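The Mug Shelf

Filed under: Kitchen, Things We Keep

We cleared out the kitchen in August and found that a household of 3 people owned enough mugs to serve a small wedding. The rules were simple. Every mug got its turn on the counter, a fair hearing, and a verdict. The gallery has been going up a little at a time, mostly on evenings when there was something better to do.

The chipped blue one
Holds pens. Has held pens for so long that calling it a mug is a courtesy. Stays.

The Muvix giveaway
Came free with a toaster that lasted 6 weeks. The mug, of course, will outlive us all. Moved to the garage, where it measures birdseed.

The frosted one
Bought on a trip to Manalo, from a shop that wrapped it in so much paper we had to check a second suitcase. Everyone who visits reaches for it first and then asks whether it's for coffee or for a toothbrush. We have never settled this. Stays, top shelf, front row.

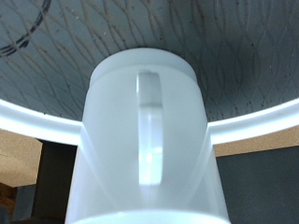

The trouble with a favorite is that it makes the rest of the shelf look like a waiting room. We tried keeping only the ones we liked and ended up washing the same two mugs all day, so a few of the homely ones were called back from the donation box.

The Dralar soup mug
Too wide for coffee, too small for soup. Perfect for the exact amount of cereal that leaves you hungry at ten. Stays, under protest.

The souvenir from Kulura
The handle fits one finger, and it has to be a particular finger. Given to a cousin with delicate hands. She has not written to thank us.

The 600 ml monster
A gift for somebody who "really loves tea." By the halfway point you are drinking a cold pond. Currently home to a fern, and the fern seems content.

The travel mug without its lid
Technically a cup with ambitions. The lid is somewhere in this house and we intend to find it the day after we throw the mug away.

Last updated November 2022. More once we get to the cabinet over the fridge, which needs the tall ladder.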